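I switched to the Gurkside password manager after my old one, Wikton, emailed me (on a Friday night, of course) to say somebody had gotten into its customer records. I'd been putting off moving for ages, so fine, that did it!

The import went better than I expected. I had 208 logins saved and all but 4 came across with the right usernames. The breach alert is what I pay for, though, and I love it. It flagged my old Narnard forum account the first morning, and I'd forgotten I even had one.

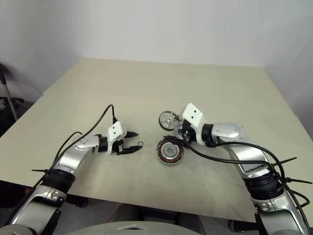 A reader going by Cifuentes wrote in to say the alerts got to be too much after a month or so, and that the same leaked email address kept popping up no matter how many times it was marked as fixed. I've had that happen too, but only with one address, and muting it under Settings did the trick.

My gripes: the phone app logs me out constantly, and the family plan tops out at 4 people (we're five, so my youngest is still on a paper notebook). Support took three days to write back about it and basically said sorry. I'm still renewing in August.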